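3.2 Small soft items in hard cases

Much of the advice on packing a hard case takes for granted that the case is well filled. The Kumine guide says so outright, and the Levchenko sheet repeats it with fewer words. Both tell the packer to choose a case that suits the load and then say very little about what happens when the load is one small thing. In the records we were given from the Sostberg store, this was hardly a rare event. Of 700 packing slips, 215 listed a single item. We have no way of knowing how many of those slips were filled in properly, and In-ho Yeom, who read them all, thinks the true number is lower.

We are doubtful about the usual claim that a hard shell is the safer choice for such items. A rigid wall protects against pressure from outside. It does nothing for an object that is free to slide about inside, and it may do a soft object some harm if the object ends up pressed into a corner for months. Figure 1 gives a sense of the mismatch in size: a black ribbed case and, on the table near it, a soft-looking pink item that would take up a small part of its floor.
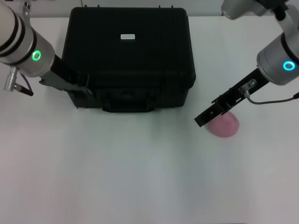 3.3 Where the item ends up

The Runent instructions ask that a lone item be placed "centrally and at rest." We found this hard to take seriously as a rule. The center of a deep case is the one spot with no wall to lean on, and the instructions do not mention padding until a later page. A packer who follows the words exactly has put the item where it is most free to move. A packer who ignores them and uses a corner has at least given it two sides of support, though at the cost of having it lie against hard plastic.

Black linings make matters worse. Looking down into a deep, dark case, it is easy to see a pale or bright object and easy to miss a dark one. The pink item was a kind choice in this respect, and we would not want our remarks on visibility to be read as applying to gray foam, black cable or anything else close to the color of the lining. The Sostberg slips include several "case returned empty" notes that were later crossed out – we suspect, but cannot show, that something dark had been left at the bottom.

Figure 2 has the item in a corner, near the front wall. The front rim hides part of its lower edge even from this fairly high angle. Someone seated at the table would see less of it still, and the guides all seem to assume a standing packer.

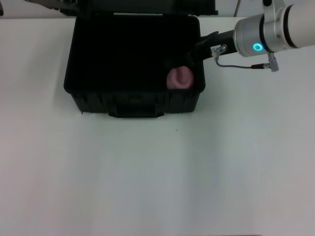 Figure 2. Pink item in the front right corner of the open case, black lining.

The photograph cannot settle whether a corner is a good place. It records a position at one moment, and we have no measure of how the item would lie after the case had been shut, picked up by its handle and set down again. The handle is on the front wall, so lifting by it would tip the case and turn the back wall into something like a floor. On that reasoning an item packed in a front corner should be expected to travel. Kumine reports that loose contents "settle within 200 lifts," a figure that comes with no account of what was packed, how full the case was, or what counted as settled. We do not rely on it.

Nor are we convinced by the common fix of adding filler until the case is full. Filler has to be stored, checked and put back, and the slips suggest that people stop bothering. A smaller container would do the same job with fewer steps. The objection we heard most often was that small containers get lost on large shelves, and we have some sympathy with it, although the only support offered was a stock list of around 500 lines with no dates against the missing entries.

For the comparisons in Section 4 we therefore treat "packed" as meaning only that the item is inside the case. Whether it is also protected is left open, and the two words are kept apart in the tables.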